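Ticket 2596 - heating won't hold schedule after update
Opened by: customer
Status: open
Product: Bremar thermostat, Brondard hub

Hi again. Third message on this one, so I'm putting it all in one place for whoever picks it up next.

The hub updated itself at the end of May and ever since then the evening schedule just vanishes. I set it in the Asfaw app, it saves, I get the little green check, and by the next morning it's back to the factory one (68 all day, which is way too warm for us!). The manual settings stay put. Only the schedule goes.
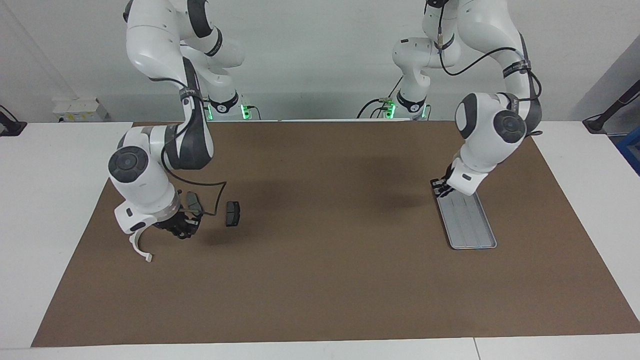 Stuff I've tried so far: pulled the hub's power for 6 minutes like your first reply said, took the thermostat off the wall and put it back, deleted the app and signed in again. I also moved the hub off the shelf by the router in case it was a signal thing - no change, same reset overnight.

The app shows error 524 for a second or two when I open the schedule page, then it goes away and the page loads like normal. I looked it up in your help pages and only found a note about older Nurirmont boilers, and ours isn't one of those.

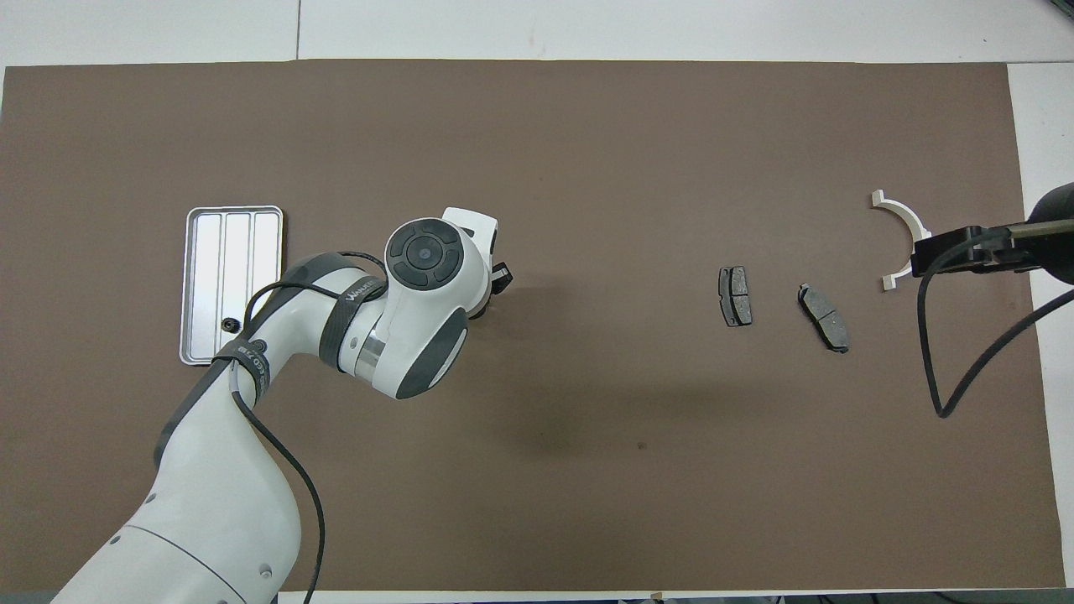

Update, 2025-06-01: I exported the log and wow, it's long. It stops at exactly 2,000 lines, so I think the older entries are getting pushed out before I can grab them. What I did catch is a line that says "profile restored from hub" right after midnight. So maybe the hub is holding on to an old copy and sending it back down to the thermostat?

I haven't done the full factory reset yet. It wipes the room names and the vacation settings too, and I'd love to skip typing all that in again if there's another way to clear just the saved profile. Can you tell me if there is one? I can also go back to the earlier hub software if you send me the file. Evenings are the best time to reach me.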